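Loudness Is Still a Mixing Decision

Filed under Opinion
By Kipchumba Were
October 2021

Most of the independent records sent to me for mastering arrive already limited. The artist has put a limiter on the mix bus, pushed it until the track sounds as loud as a commercial release, and exported the file that way. I send many of them back and ask for a version with the limiter removed. My argument is that the habit has outlived the conditions that produced it, and that small labels should stop encouraging it.

The original case was simple. When two songs played back to back on the radio or a CD changer, the louder one tended to sound better for the first few seconds. Streaming services with normalization switched on measure the whole track and adjust its playback level toward a target. A very loud master is turned down. The peaks that were shaved off do not come back when that happens, so the listener gets a flat waveform at the same average level as everyone else's.

I tested this on the Dollow EP last winter. The band supplied two versions of the single, one limited hard and one with its drums left alone, 7 dB apart in average level. I matched them and played them to the band without labels. All four members picked the quieter master. The snare had a front edge on that version, and the vocal did not duck every time the kick landed. 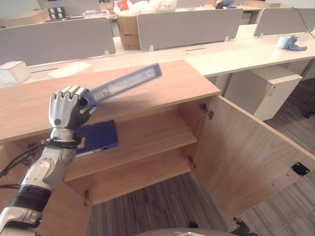
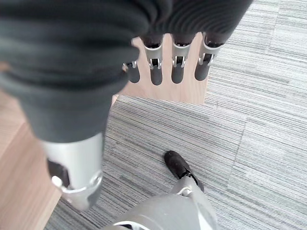 The usual objection is that normalization can be turned off, and that some playback paths never had it. This is correct. A DJ playing from files, a store system or an older car unit will expose the difference. But those systems have a volume control too, and a DJ sets gain by hand for every track. I do not think a whole catalog should be built around the case where a person declines to turn a knob.

A better objection came from Gullberg, the label that put out the last Cusetti album. Their view is that heavy limiting is part of the sound of some genres, and that a clean master of a distorted record is a wrong master. I agree with that. Clipped drums on a hyperpop track are an arrangement choice. My complaint concerns the folk trio whose brushes have been pressed up to the level of the singer, where no one in the room asked for it and the meter made the decision.

Part of the problem is reference listening. An artist imports a finished commercial track, compares it with an unmastered mix, and hears that the mix is quieter. The fix is to pull the reference down until the two match by ear, then compare tone and balance. It takes about 20 seconds. In the Wuyts sessions we kept the reference on its own channel with the fader taped in place, and the question of level did not come up again until the final stage.

Monitoring level matters as well. I mix at 85 dB for short periods and a good deal lower for the rest of the day. People who work very quietly tend to add low end and compression to replace what their ears are not reporting. People who work very loud stop noticing transients at all. Either way the limiter gets blamed or credited for something the room did.

For labels, the practical change is to the delivery sheet. Ask for the mix with bus limiting off and peaks below full scale, plus a second file with the limiter on so the mastering engineer can hear what the artist has been living with. Drop any line that asks for a loudness number on the mix. Gullberg changed its sheet in the spring, and the files I get from them now need fewer revisions.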